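# Collunen 双臂整理套件

给桌面收纳类任务准备的一套双臂夹爪组合，开箱装好就能上手！
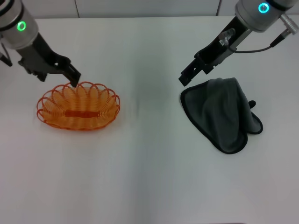
Collunen 最让我们喜欢的地方是两条手臂真的各管各的：左臂忙左臂的，右臂忙右臂的，共用一个任务脚本，互相不用等。叠布、装篮这类活儿，软的硬的混在一起，以前总得在程序里排队，现在可以同时下手——一边的指尖探到橙色线圈篮的篮沿，另一边张开夹爪悬在深灰色超细纤维毛巾上方，两件事并行推进。腕部的灯环可以按手臂分别设色，左绿右青，站在桌子另一头也能一眼分清哪条是哪条，调试时特别省心（这个小功能我们内部用得比谁都勤）。

## 夹爪

平行双指，黑色指板，指尖可拆换。镂空网篮、线编容器这类边沿细又不规则的东西，建议先用标配的方头指尖，多数情况下不用换。布料请把下降速度调到“柔和”档，抓取点选在包边或者鼓起的褶子上，比抓平的地方稳得多！

## 套件内容

- 手臂与平行夹爪，左右各一套
- 备用指尖 4 对
- 腕部线缆及接头
- Boltadari 任务编辑器授权
- 预置动作模板 13 个，含“提篮”“展布”“对折”

## 安装与使用

桌面选哑光浅色的最好，反光少，识别布边也清楚。两臂对称安装，先跑一遍自检，再做左右标定，整个过程大约 3 小时，第二次装会快不少。线缆留一点弧度，别绷直，腕部转到底时才不会扯到接头。

模板由 Ctibor Hrubý 编写，他把每个动作都拆成了可以单独改的小段，想让右臂晚一拍再落下，改一行就行。毛巾换成厚浴巾时，记得把夹持力重新调一次，模板里的默认值偏轻。

## 兼容性

可直接装在 Stanberg 工作台上，其他台面需另配转接板。旧款 Kováčik 控制器要先升级固件，升级包在下载页。

订货编号：969
备用指尖和线缆可单独订购，周一统一发货。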